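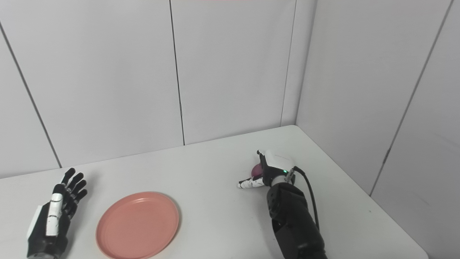
Flevik Bench Enclosure for two-handed robot work
Sold by Skirow. Part no. 746

In stock, ships flat. Two people to lift.

Three-sided bench cell for teams running a pair of robot hands on tabletop tasks – picking, placing, handing over, plate and bowl work, that kind of thing. White top, white panels, open front. Built around the Mostance bench rules, which come printed in the box (also on the back of the door label, smaller).

What you get
Tabletop, white
Back wall panels
Side wall panels, left and right
Corner clips and hinges
Cable clips, bag of 100
Floor tape for the stand-off line
Rule card, laminated
Hex keys

Not included: robot, hands, e-stop, objects. The e-stop you need before you power anything up. Ask us if you don't have one, we stock the Chauke twin button.

Size and weight
Inside width 176 cm. Weight about 100 kg with the top on. Depth and height depend on the panel set, see the drawing in the downloads tab.

Rules on the card
Short version. The full card has the sign-off boxes.

1. Two e-stops, one each side of the open front. Reachable without leaning over the table. Test both at the start of every shift, write it in the log.
2. Nobody's hands past the front edge while the arms are powered. Objects get swapped with the drives off. Yes, even one small object.
3. Clear the top down to what the task calls for. One plate and one thing to put on it is a fine task. Tools, cups, phones, spare fingers – off the table.
4. Check the status light at each wrist before you reach in. Know what the colors mean on YOUR arm, they are not the same between makers. A green light is not permission to reach in.
5. Cables. Leave enough slack at the wrist for full rotation, then clip the run along the arm or down to the table edge. No loop hanging where a finger can hook it. Turn the wrist end to end by hand, power off, and watch the cable while you do it.
6. Grip force at the lowest setting that holds the object. Start low with anything smooth or round, go up a step at a time.
7. Park both hands open and apart at end of run. Don't park with something in the grip.
8. Wipe the top between object sets. Grease marks show up on white and thats the point, you can see a leaking joint early.

Fitting notes
Back wall first, then sides. Do the corner clips finger tight, square it up, then go round again with the key. Seams should sit flush – if a panel edge stands proud, back the clip off and reseat it. Check for pinch gaps at the side hinge before first use.

Lights go above, outside the reach of the arms at full stretch. Diffuse is better, hard light on a white glossy top gives glare and your vision people will complain.

Stand-off line goes on the floor, not the table. Measure from the furthest point either arm can get to, with the longest tool on.

Before you order
Measure the doorway. Check you have a seperate power feed for the arms. Custom cut-outs for cable exits add 2 weeks and can't be returned.

Spares
Clips, hinges, rule cards and single panels all sold seperately. Quote the part number off the label, plus left or right for side panels.

Questions – use the form at the bottom of the page.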